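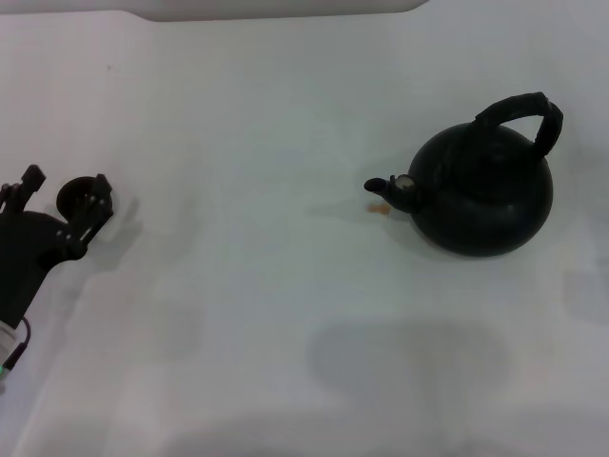
Reading time: 2 min
Last updated: Friday, March 29, 2019

1/ I've been promising for ages to write something about living with hard water, and as we've now had our second winter in Tendwood I think I've earned the right to moan about it (fondly, I do like it here).

2/ We moved from Fodor, where the water is so soft you could rinse your hair for a fortnight and still feel soapy. I'd never once thought about limescale. I honestly believed that white crust on taps was something that happened to other people, people who didn't wipe!

3/ Well. First month in, there was a skin on my tea. I threw away a perfectly good box of tea bags and wrote the shop a slightly cross letter, which I still feel bad about.

4/ A very patient lady at the water company told me our hardness reading and I wrote it on the back of an envelope, and then recycled the envelope. "Very hard" was the gist of it.

5/ What works for me: white vinegar and water, half and half, left for an hour in the kettle, then rinse it and boil it twice with fresh water. Open a window. If you can't bear the smell, citric acid does the job nicely and costs next to nothing. I use a heaped tablespoon.

6/ Shower head: sandwich bag, vinegar, elastic band, leave it overnight. Please remember it's there before you get in. I have forgotten twice.

7/ Don't use vinegar on marble or any natural stone. My sister-in-law has a windowsill she'd rather not discuss.

8/ We did get a quote for a softener from Zemov and it came to 2416 with fitting, so that's a no until the roof is sorted. A filter jug is doing for now, and the tea is so much better that I've gone back to having it without sugar.

9/ Someone asked last time about washing powder. Yes, you do need a bit more in a hard water area, the dose is on the side of the box. Towels still come out like toast. I'm open to suggestions, really I am, I've tried the tennis balls.

10/ Next job is the dishwasher salt, which I've been ignoring since July. I'll let you know how I get on.

80 shares · 77 comments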